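5. 타일 바닥 쓸기 (빗자루·쓰레받기 세트)

포장에는 "한 번에 깨끗하게"라고 적혀 있으나 그대로 믿지 않는 편이 좋습니다. Jorness 세트로 8월 내내 현관 쪽 바닥을 쓸어 본 결과, 한 번으로 끝난 날은 드물었습니다.

1) 비닐 뭉치나 휴지심 같은 큰 것부터 쓰레받기에 담습니다. 잔먼지와 같이 밀면 큰 것이 앞을 막습니다.
2) 쓰레받기 입구를 바닥에 붙이고 손잡이를 몸 쪽으로 약간 눕힙니다.
3) 빗자루는 짧게 당겨 씁니다. 길게 휘두르면 가벼운 비닐이 옆으로 달아납니다.
4) 쓰레받기를 한 뼘 뒤로 물리고 두 번 더 쓸어 담습니다. 입구 앞에 남는 먼지 줄은 이렇게 해도 다 없어지지 않습니다.
5) 담은 것은 바로 비웁니다.

참고: 문 앞 매트는 걷어 내고 쓰는 것이 원칙입니다. 매트 둘레만 쓸어도 된다는 말이 있는데, 들춰 보면 생각이 달라집니다.

주의: 줄눈에 낀 가루는 빗자루로 나오지 않습니다. 세게 문지르면 솔 끝만 휩니다. "줄눈 전용"이라는 Ivby 교체 솔도 써 봤지만 차이를 모르겠습니다.

주의: 가득 찬 쓰레받기를 기울인 채 옮기지 마십시오. 긴 손잡이일수록 끝이 흔들려 다시 쏟기 쉽습니다.
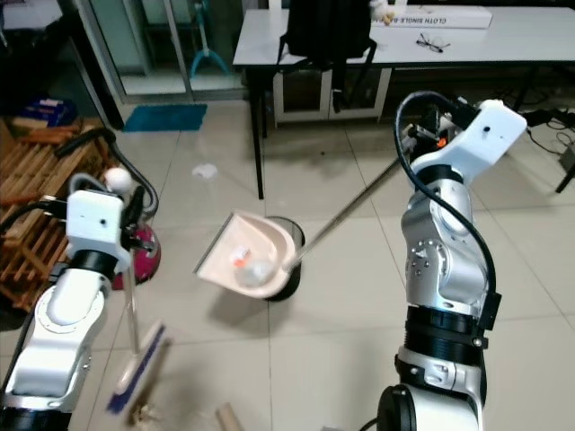 다 쓴 뒤에는 솔이 바닥에 눌리지 않게 걸어 둡니다. 세워 두어도 괜찮다는 제조사 설명은 3개월쯤 지나서 다시 판단하시기 바랍니다.

관련 항목
- 4. 손잡이 조립과 길이 맞추기
- 6. 솔에 엉킨 머리카락 빼기
- 교체용 솔 504, 833 호환 여부
- 현관 매트 털기와 말리기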